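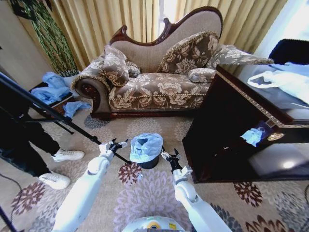 According to Viorica Anghel, the most useful thing we did in her first month as a customer was to refuse to sell her a replacement arm. The left wrist had been dropping out under load, two other shops had quoted for a new assembly, and the fault was a cracked connector housing.

Most of our work looks like that. Brellus Service sets up, maintains and repairs two-armed mobile robots with parallel-jaw grippers. We do not build robots and we do not hold a sales agency for any manufacturer. The workshop is in Clerkirton, with a parts store and a second bench at Stultwood.

What we service

We cover one class of machine: a wheeled or fixed body, two jointed arms, a two-fingered gripper on each, and a camera at head height. Operators use them in furnished rooms for handling cloth, bags, small containers and similar household goods. Industrial cells behind fencing are outside our scope and we refer those enquiries on.

How a set-up is done

Commissioning is done on the customer's site, in the room where the machine will work. The order is fixed.

1. Floor check. Carpet pile, rugs and joins are noted, and the body is levelled on the surface it will stand on. Cables are routed clear of the base.
2. Joint zeroing. Each arm is driven to its mechanical reference and the encoder offsets are written to the controller. The previous values are kept on the service sheet.
3. Gripper travel. Fingers are opened and closed through full stroke, unloaded, then on a gauge block. Jaw parallelism is recorded at both ends of travel.
4. Head camera to arm calibration. A target plate is presented to each gripper in turn. If the left and right results disagree beyond tolerance, step 2 is repeated before anything is adjusted in software.
5. Two-arm approach. Both grippers are brought in on opposite sides of a low container on the floor and held there. Sag, drift and clearance from the body are measured at the hold.
6. Soft goods. Fabric and thin plastic film are picked and released. Worn finger pads show up at this step more often than at any other.

An emergency stop test is carried out before step 2 and again after step 6.

Scheduled care

The standard interval is 159 operating hours for pads, fasteners and cable strain relief. Joint backlash is measured every second visit. Lint is removed from the finger slides at every visit; machines working on carpet or with fabric need it, and compressed air must not be used, as it drives fibre into the rail. Pads are replaced in pairs. We do not fit one new pad opposite an old one.

Repairs

Iulian Oprea runs the wrist and gripper bench. Smaranda Nedelcu looks after controllers, harnesses and calibration records. A unit sent to the workshop should be crated with its arms folded, the joint brakes engaged and the power leads packed separately. Please include the fault log, even if it appears blank.

Our records hold 3772 completed jobs, and more than 67 of the part numbers on our shelves are no longer supplied by the original makers. Where a discontinued bracket or finger carrier can be machined to drawing, Octavian Zamfir makes it at Stultwood.

Lazăr, our job-tracking system, issues a sheet for every visit with as-found and as-left readings. The customer owns the sheet and may hand it to any other repairer.

Bookings

Site visits are booked through Delia Chiriac at the Clerkirton office. Have the controller serial number and the current hour reading at hand. The workshop is closed for stocktake during the first week of February.

Page last revised 23 Apr 2022.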